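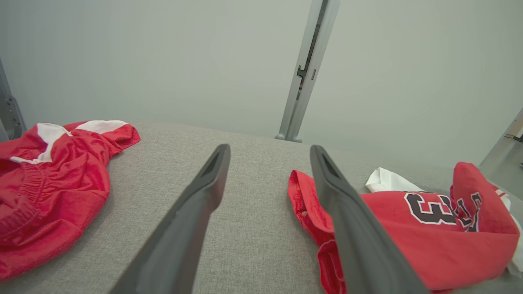 Saturday demo, laundry station: a gripper between pieces of red sports kit.

Reading time: 2 min

Hi all, and thanks again for covering the second stage of the grant. Your report form has a box for "public engagement," and I have way more to say than fits in it, so I'm putting the open day here and leaving the budget sheet to follow separately.

We opened the doors at Flerkbridge at 9 on Saturday morning and I was still hunting for extension cords at that point (my own fault, I'd lent them to the Zimico crew next door). By lunch the place was humming! The laundry station was the one people kept drifting back to. I think everybody has an opinion on folding clothes, and they were very happy to share it with me.

We went with sports kit this year. Last year's dish towels were flat and polite, and a visitor told me, fairly, that they looked like cheating. A jersey with a big number 3 on it gives people something to root for. Slippery shorts and stripey tops are also a much better test of what your money is paying for, which is getting two arms to find an edge in a heap and agree on who takes which side.

How did it go? Mixed, and I'd rather tell you so now than dress it up later. Picking up single items was good all day. Sleeves are still a headache, and anything that lands inside out pretty much has to be handed back to a person. The Motorix controller we switched to in August behaved itself, apart from one restart in the afternoon that I covered with a long speech about zippers.

The gray padded surface was a hit with the team too. The fingers can press into it a little when they go for a hem, and we've stopped worrying so much about a bump. I'd like to keep it for the Meijer visit if you're happy with that small overspend.

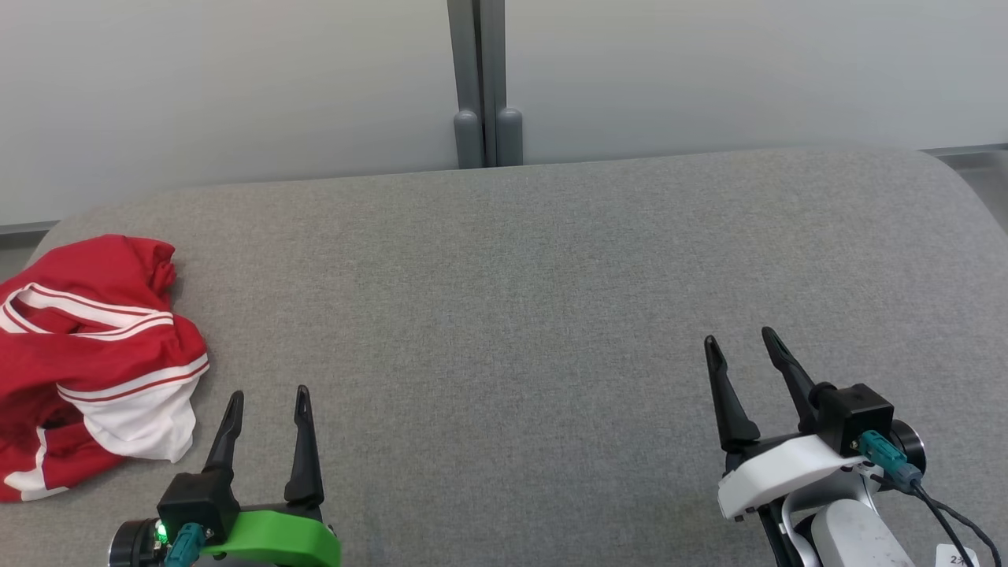 What's next

We're spending the next 7 weeks on sleeves, and then on two garments tangled together. I also want a proper sign for the station, in letters people can read from the back of the crowd. If any of you can make the next open day, come early and bring a shirt you don't mind seeing wrinkled!

Recent updates
- Stage one wrap-up and spending
- Moving into Flerkbridge
- Dish towels: what we learned
- Notes from the Zimico workshop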